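Wrist camera and gripper, second build. Talk notes, Gildale shared workshop, Tuesday evening.

Slide 1. Who and what
Arm built on the back bench at Gildale. Efua Wumbei did the mechanical work, Kwadwo Quaye did the wiring, I did the software and most of the rework. Say at the start that this is the second version. The first is in a box and can be handed round after.

Slide 2. The arm
Reach is 600 mm from the base plate to the fingertips. Base is clamped, not bolted, so it can move between the workshop and Samran's apartment. Supply and controller share one box. Mention the fan noise if someone asks, otherwise skip it.

Slide 3. Why the camera is on the wrist
Version one had a single camera on a post. The arm blocked its own view for the last part of every reach. Moving the camera to the wrist fixes that and brings two new problems – the cable has to survive the wrist turning, and everything close to the fingers gets very large.
Cable: service loop, two ties, strain relief at the connector. Kwadwo's first loop was too short. Pass the broken one around.

Slide 4. Fingers
Printed, matte black. We tried a gloss black first and the reflections upset the edge detection. Keep the surface dull. The fingers sit along the bottom of the view at all times, so they are masked in software. The mask has to be redone after any change to the camera bracket. It takes five minutes and we forgot it twice. 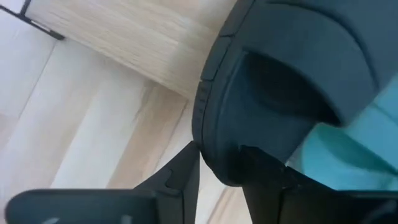
Slide 5. Working near the floor
Floor work is harder than bench work. Pale wood gives a low-contrast background with a lot of grain, and the detector reads grain lines as edges. Dark padded objects have the reverse problem: a deep recess goes nearly black and there is no detail inside it to match. Exposure is a compromise between the two. We lock it before each run and leave it alone.
Soft things next to hard things: fabric folds change the outline every time, so do not train on the outline.

Slide 6. Logging
Log from the night before last has 1517 frames. 259 were thrown out for blur, nearly all of them during fast wrist turns. Slowing the wrist joint helped more than any filter. Show the plot, let people read the axes, move on.

Slide 7. Still open
Finger pads wear at the tips. Olga Mota has a softer print material to try.
No force sensing yet. Contact is judged from motor current, which is crude.
Bracket flexes under load. Stiffer one is drawn, not printed.

Questions. Files are on the workshop drive under Alhassan, bracket drawings in the second folder. Turn the supply off before anyone comes up to touch the arm.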